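Cada febrero reaparece la misma lista de trucos para dejar como nuevos los muebles blancos, y cada febrero alguien del taller me la manda. He probado unos cuantos. Casi todos sobran.

**Bicarbonato con vinagre.** Hace espuma y poco más: mezclados, el uno neutraliza al otro. Para la grasa, agua tibia y una gota de lavavajillas.

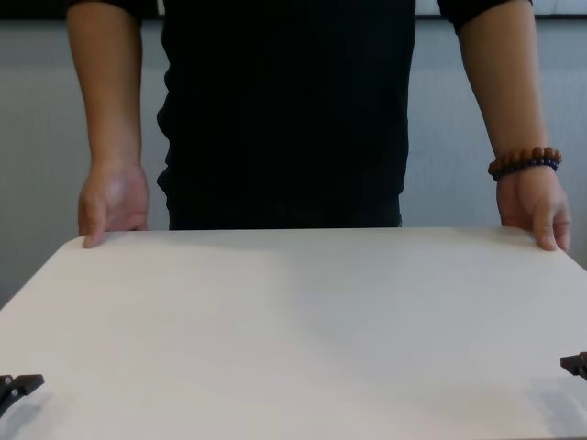 *Mesa blanca, despejada.*

**Pasta de dientes para los arañazos.** Es un abrasivo suave. Sobre una superficie mate deja un cerco brillante que se ve más que el arañazo. Lourenço Amaral jura que a él le funciona; yo he visto su escritorio y no lo juraría.

**Esponja «mágica».** Quita el rotulador, sí, y también el acabado si se insiste. Primero, en una esquina por debajo.
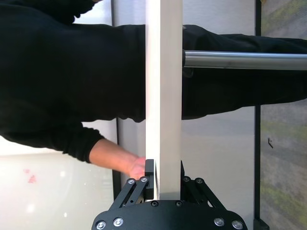
*Sección de Hogar y Taller, Club Morais*

Lo de mover tableros merece menos misterio del que le ponen los vídeos:

1. Vaciar cajones y quitar lo que cuelgue.
2. Medir la puerta antes que el mueble. El tablero de mi cocina tiene 175 cm y el pasillo no perdona.
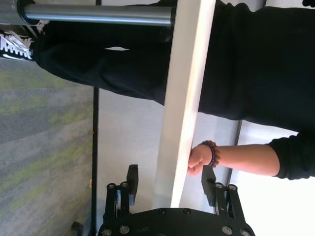
3. Llevarlo de canto, entre dos. Las correas «para una sola persona» no me convencen.
4. Apoyarlo sobre una manta vieja. Los fieltros especiales cuestan 12 euros y son fieltro.
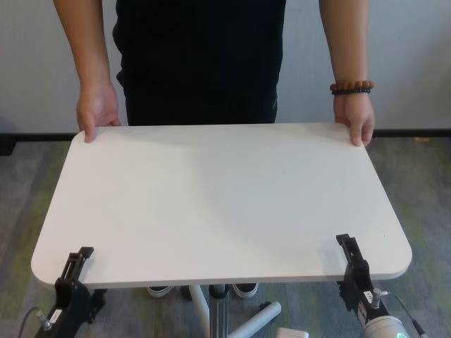 ## Lo que sigue sin convencerme

La cera en espray. Hollis Baptiste la usa cada semana y luego se queja del polvo pegado. Si alguien tiene una prueba seria a favor, que la deje en el tablón y la leo.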